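How I Root Pothos and Basil Cuttings on a Table

I have killed a lot of cuttings. For years I'd snip a piece off somebody's pothos, stick it in a glass, forget it, and find it brown and slimy a few weeks later. Then my neighbor Kathleen Horgan handed me a bundle of basil stems one evening and told me to quit babying them, and I've been rooting things more or less nonstop ever since. My apartment is ridiculous now.

What follows is how I do it. You don't need rooting powder or a heat mat or any of the stuff the garden center puts by the register.

What you'll need

A healthy plant to cut from, clean scissors, something that holds water, and a bright spot out of direct sun. Tap water works fine for me, but ours is pretty soft. If yours leaves white crust on the kettle, try bottled for the first round and see if the plant likes it better. I also keep a bottle close by for topping up, so I'm not walking back and forth to the kitchen. 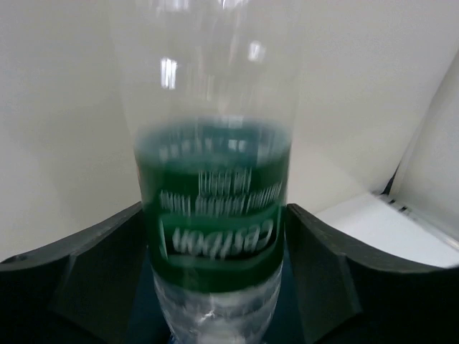 Making the cut

Look along the stem for the little bumps where the leaves come out. Those are the nodes, and that's where the roots will grow. Cut just under one, on a slant if you feel like it (I do, mostly out of habit). For pothos you want a piece with two or three nodes on it. For basil, take a stem as long as your hand and pick one that hasn't started to flower.

Strip off any leaves that would sit underwater. They rot, and once they rot the water smells and the stem goes with them. Leave two or three leaves at the top. If they're huge basil leaves, pinch the biggest one off and put it on your dinner.

Into the water

Get at least one node under the surface and keep the leaves above it. I used to fill the glass to the brim and that was dumb — the whole stem goes soft. An inch or two is plenty.

Change the water every few days. I do it while my coffee's brewing. In between, just top it up when it drops. Room-temperature water is best, so I let it sit out for a bit first.

Picking a container

Roots seem to do better for me in something dark, and you get a lot less algae too. Clear glass is prettier and you can watch what's going on, so I start pothos in glass and move the slow ones over to something darker. A tall, ribbed cup in dark green is the kind of shape I like for basil, with enough height to hold up a floppy stem and ridges to grip with damp fingers. Whatever you choose, wash it with dish soap first and rinse it really well!
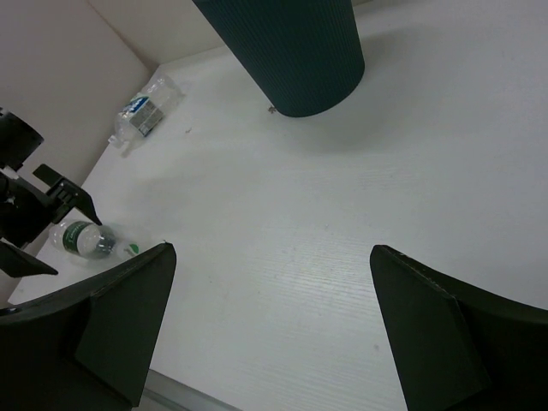 Basil usually shows roots first, and I've had little white nubs in a week. Pothos takes its sweet time. My longest wait was 44 days, and I was ready to toss the thing when one root finally poked out. Don't keep pulling the stem out to look, especially with a dark container like that green cup on the white tabletop. Check when you change the water and otherwise leave it be. If the stem is still firm and the leaves haven't gone yellow, it's alive and it's working on it.

Moving to soil

When the roots are a couple of inches long, pot them up. Use ordinary potting mix, make a hole with your finger, lower the roots in and press gently around the stem. Water it well, then keep the soil a bit damper than normal for the first two weeks. It'll sulk. Mine always droop for a day or so and then perk back up.

Basil can go in a sunny window after that. Keep the pothos farther back, and start pinching the tips once you see new leaves.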